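Counting demonstrations, or counting on them

Zinhle Dlamini has asked me to write something cheerful for the newsletter about the data collection work at Saarinen. I went, I watched, I had a go myself, and this is as cheerful as I can manage.

The pitch, for those who missed Wument's presentation in March, goes like this. You don't program the two arms to do a household task. You have a person steer them through it, record everything, and do it again until you have a heap of examples. Then a learning system chews on the heap and, with luck, does the task by itself. The present target is 3,000 demonstrations of small tidying jobs with phones, mugs and bowls. The figure is on a sheet of paper taped to the door, and I asked three people where it came from. Urho Valtonen said it was in the plan. Aparecida Barros said it was in the plan before Urho's plan. Heikki Laitinen laughed.

My main worry is what goes into the heap. Each person who sits at the controls has habits. Heikki comes at a phone from both sides at once and squeezes gently. Aparecida likes to hold it still with one arm and do the work with the other. Both ways are fine for a person watching, who can see what was meant. A learner given half of each may well settle on something in between that suits neither.

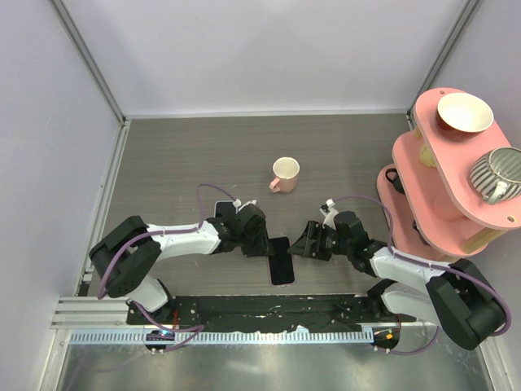 Nor does a flat, thin thing on a flat surface forgive much. A mug gives you a handle and a rim to go for. A phone gives you its edges, and a gripper that comes down a shade too high closes on air. When I tried it I needed 11 goes before Urho stopped wincing, and every one of them was saved. I asked if mine would be thrown out. He said they would be "tagged". I have seen the list of tags and I don't believe anyone has agreed on what half of them mean.

Then there is variety, a word I heard a good deal. Moving a mug a hand's width to the left is variety of a sort. So is swapping which phone is picked up. But the walls, the table and the lighting stay as they are, and I would like to know what happens on a kitchen counter with crumbs on it before we tell anyone that the system has learned to tidy. Floor Leemans, who has to write the report for Sosteck, agrees with me on this and has asked for a second table with a different top. She is still waiting for an answer.

I don't want to be unfair. The people doing this are patient and careful, and steering two arms at once for a whole morning is tiring work. I also like that they keep their clumsy attempts where a tidier-minded team would delete them and pretend. My quarrel is with the sheet on the door. If the first 200 demonstrations were used for a trial run now, with the results shown to all of us, good or bad, I would happily stop grumbling about the rest.

Zinhle says a trial is "being looked at". Anyone who wants a turn at the controls should write to Aparecida, and should ask her what the tags mean before sitting down.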